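How to Build an Hour of Cabaret Without Losing Your Voice or Your Friends

Posted in Stage Notes, May

At some point a singer who has done three numbers at somebody else's night decides that the natural next step is a whole show about a dead composer. I have done this four times. One of them was good. What follows is the method I use now, and you can have it for the price of reading it.

You need a singer (you), a pianist, a room with a bar, and an hour. The hour is a ceiling. Aim for 55 minutes including applause, and don't budget for much applause.

Step 1. Write one sentence

Before you pick a song, write down what the show is about in one sentence you could say to a person holding a drink. "Songs I like" is a playlist. "A touring singer talks to the audience on the night her band doesn't turn up" is a show, and you can already hear how it might start.

My first one was called Serrano, after the street where I was living, and its sentence ran to a paragraph with two semicolons. The reviewer from the local paper left at interval. There was no interval.

Step 2. Choose too many songs, then cut

Start with a list of 16. Sing them all through, badly, in one sitting, with a glass of water and the door shut. Strike out anything that:

- you only like because of someone else's recording
- sits above your comfortable top note on a night when you have a cold, as you will
- has a third verse you've never managed to remember
- says the same thing as another song, only slower

You should end up with ten or eleven. A full ballad with a verse up front runs close to five minutes, and two of those in a row will send people to the bar, where there is a coffee machine.

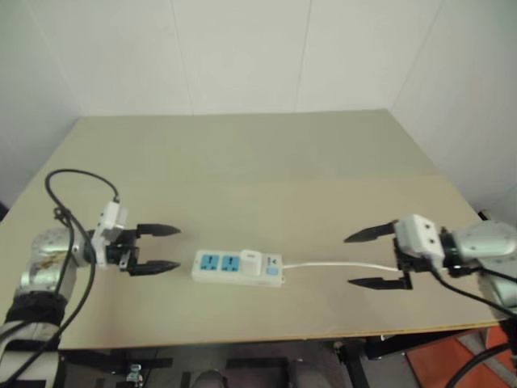
A power strip with blue sockets.

Step 3. Find your keys

Don't trust the printed key. It was chosen by a publisher for the convenience of people who play the piano in their front rooms. Work out yours at the time of day you'll be performing. My voice at ten in the morning is a respectable baritone, and by nine at night it has gone up a tone and become sentimental.

Write the key at the top of each chart in pencil. In the second rehearsal you will change half of them. Give the pianist clean copies after that and never before, or there'll be three versions in the folder and you will each be reading a different one.

Step 4. Put them in order

Write each title on a card and lay the cards on the floor. Opening number: something quick that you could sing while being chased. Second: still quick, but with words the audience needs to hear. Your first ballad goes third or fourth. The hardest sing goes a bit past the middle, when you're warm and haven't yet noticed how tired you are.

The closing number is the one you're dying to put first. Leave it at the end. For the encore, have something short, and have it ready even if you're sure there won't be one. Also have a plan for when there isn't one, which in my case is walking to the dressing room at a normal speed.

Step 5. Write the talking

This is where most shows go under. People rehearse the songs for months and then "just chat" in between, and the chat is 25 minutes long and has their mother in it.

Script it. A spoken show of this length wants 3,000 words at the outside, and that's if you talk at a fair clip. Read it aloud and time it. No single patch between songs should go past 700 words, and most should be a quarter of that. Some should be nothing at all: end one song, breathe, start the next. Audiences are grateful for this and will never tell you so.

If your subject was a real person, resist reading out their life in order. Born, struggled, drank, died is what the programme note is for. Pick one night or one argument and let the rest leak in sideways.

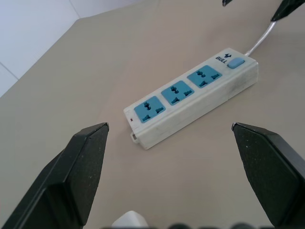

Katsuhiko Nakajima

Step 6. Rehearse with the pianist like adults

Book 2 hours at a time. After that everyone starts having ideas. Spend the first session on beginnings and endings only, as the middles tend to look after themselves. Agree on who breathes first, what happens if you skip a verse, and what the look means. There will be a look. Mine means "go round again" and for most of one season at the Koser my pianist believed it meant "please stop".

Pay the pianist. If you can't pay the pianist, you can't afford the show.

Step 7. Try it on strangers

Your friends will laugh at the jokes they've heard at dinner. You want a room that owes you nothing. I took an early draft to the back bar of the Rimis in Zestville, where a darts match was going on, and I learned more about pace from that darts match than from any director. Whenever I heard a dart land, I'd been talking too long. I marked each of those spots in the script that night and cut the lot by breakfast.

Do two try-outs if you can. Change the order between them, even if you liked it, so you have something to compare.

Step 8. The day itself

Eat at four. Walk the stage in the shoes you'll be wearing. Sing eight bars of the loudest song and eight of the softest, then leave the sound desk alone. Put a copy of the running order on the piano, one on the floor by the mic stand, and one with whoever is doing the lights, in large type. Check that the one on the floor is this year's show.

Then go and sit somewhere quiet until the half-hour call, and don't learn any new words.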